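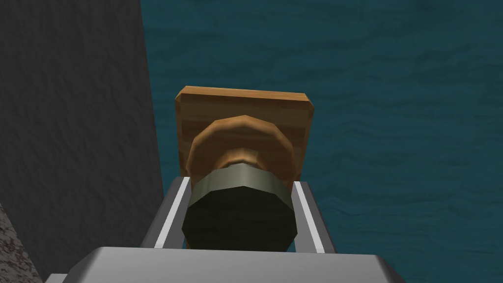
Oltari has pushed out a new version of its planning software for household robots, and the bit people will care about is doors.

Flandum 4 went live this morning. Main change: the planner no longer treats getting to a door and getting hold of something as two seperate jobs. Arm, base and wrist views all go into one plan, redone on the fly when a view changes.

All simulated so far. No real robot has run it yet.

The team, based in Staditz, put the new planner through 901 runs in a virtual home before release. Of those, 53 ended in a fail, mostly grasps where the fingers closed too early. The old version was "a lot worse than that", according to lead developer Norbert Hájek, who would not give a figure.

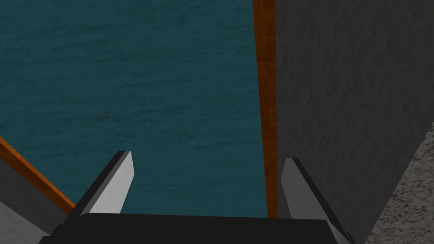 Hájek said the hard part was the wrist cameras. Up close they see very little: a bit of surface, a bit of trim, the fingers. Not much for the software to go on.

"You get a flat patch of colour and you have to work out where you are from that," he said. "The old planner just gave up and backed off. Now it keeps its last good guess and carries on, slowly."

The perception side has been slimmed down too. One model now handles both wrists and the head view, and start-up is nine seconds quicker on the team's own machines.

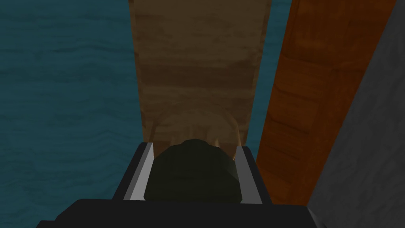
What's next

Trials on hardware are pencilled in for March at Bednárik, the robot maker which part-funded the work. Doors first, then cupboards.

Users of the older release can move over now but saved plans will need converting. There's a script for it in the download. Oltari says to keep a backup, as plans with custom grasps don't always come accross cleanly.

A fix for the early-closing fingers is due in the next update, no date yet.
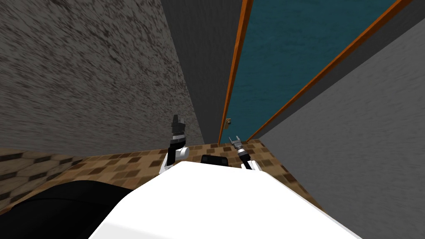
Both arms forward, one gripper open near the door handle, in the simulator. Picture: Oltari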